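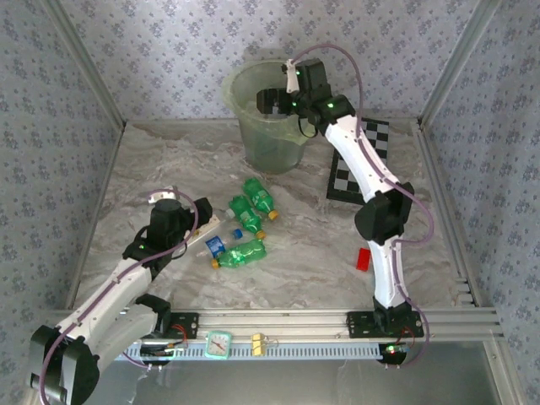 Malte Ehlers wrote after the previous round that he had expected to be asked about large furniture and was instead asked, for most of an hour, where the small things in his house end up at the end of the day. He added that he had not known the answer, and that he would take part again.

Call for Participants: Small Items and Open Containers in the Home
Lovard Project, Terkum Institute for Household Studies, Stumside

The Terkum Institute for Household Studies invites adults living in Stumside and the neighboring districts to take part in the second round of the Lovard Project. The project examines how people clear small items from floors and other low surfaces, and how the choice of a bucket, box or tray affects where those items are kept afterward. Participation is open to renters and homeowners alike. No training in design, housekeeping or research is required.

Background

Most published advice on tidying deals with closets, shelving and labeled boxes. Much less has been written about the plain open container that stands on the floor and receives whatever is picked up nearby. In the first round, participants described buckets used for toys, offcuts, pegs, cords and packaging, often in the same week. Several reported that a see-through container was emptied more often than a solid one, while others said the opposite. The second round is intended to look at this question more closely.

The round will also consider the surroundings. Strips of paper and similar light-colored pieces can be hard to notice on a pale floor with a veined, marble-like pattern, and participants have told us that a busy wall covering changes how untidy a room feels to them. The project room therefore has wallpaper with small dark floral sprigs and a light gray floor with white and beige veining. A translucent plastic bucket is among the containers in use.

What participation involves

Each participant will attend 2 sessions in the Hollmann Building, Stumside. Each session lasts 45 minutes. The first consists of an interview and a set of short clearing tasks with ordinary household items. The second, held in the following month, repeats the tasks with a different container and closes with a written questionnaire.

Between the sessions, participants are asked to keep a short diary at home for 11 days. The diary consists of one printed page per day. Entries should name the room, the items cleared and the container used. Participants need not tidy more than they usually would, and are kindly requested not to buy new storage during this period. A day on which nothing was cleared should be entered as such – blank pages are difficult to interpret.

Participants may bring up to 5 small items from home to the first session. These should be clean, unbreakable and of no particular value. All items will be returned at the end of the session.

Eligibility

Applicants must:
– be 18 years of age or older
– have lived at their present address for at least one year
– be able to attend both sessions in person
– be comfortable picking up light items from floor level, either standing or seated
– be able to complete the diary and the questionnaire in English

Applicants who use a reaching aid at home are welcome and may bring it with them. Persons who took part in the first round may apply again, but places will be offered to new applicants first. Only one person per household can be accepted.

Compensation

Participants who complete both sessions and return the diary will receive a gift card and reimbursement of local public transit fares. Those who withdraw after the first session will be reimbursed for the fares already paid. Parking at the Hollmann Building is limited and cannot be reserved.

Privacy and consent

A consent form will be sent with the letter of acceptance and must be signed before the first session begins. Names and addresses are stored separately from the diaries and interview notes. Remarks may be quoted in project publications, with the participant's name given only where written permission has been granted. Participation is voluntary and may be ended at any time without a statement of reasons.

How to apply

Applications should be addressed to Gaetano Ferri, Lovard Project, at the Terkum Institute. Please include your name, a daytime telephone number, the type of home you live in and a short paragraph describing one place in it where small items tend to collect. Photographs of the home are not required and should not be enclosed.

Applications will be accepted until the end of March. Applicants will be notified in writing whether or not a place can be offered, and those accepted may choose between morning sessions and sessions starting at 2 p.m. Requests concerning step-free access, seating or an accompanying person should be noted in the application so that the room can be prepared.

Printed copies of this call are available at the front desk of the Hollmann Building.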